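Wiping task: cloth bunches up and misses the middle of the desk

Posted in Student Projects by Defne Gökçe

Our group has a table wiping task for the spring course at Stadholm. The arm comes down onto the desk with the cloth in the gripper and should drag it across in straight passes. We mark it by what is left on the top afterwards. Our best run scored 31 out of 110, and most of the lost points are hairs and grey smears.

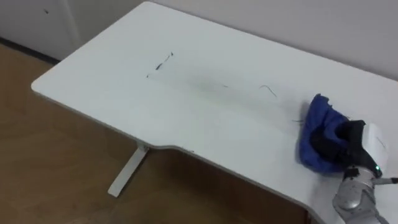 We've tried pressing harder and going slower. Slower was a bit better. Is it the grip or the path? We have until the end of February.

Halfdan Oddsson
Grip first. If the cloth is bunched, only the low parts touch the desk and the rest rides over the dirt. Fold it into a flat pad before you close the fingers, then check the underside. After that, overlap your passes by a third and lift at the end of each one – if you drag back and forth you spread the dust again. Leave the force alone until those two are sorted.

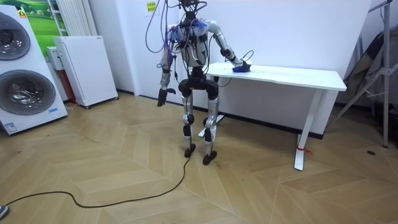 One arm over the table, the other hanging at the side.

govindasamy_lab
try a damp cloth

Comments

kollness2: Same trouble last year. Folding got us 19 more points.

Defne Gökçe: Thanks both, will fold it tomorrow and post the score.

Contact us | © Serkineck Help Community | Back to top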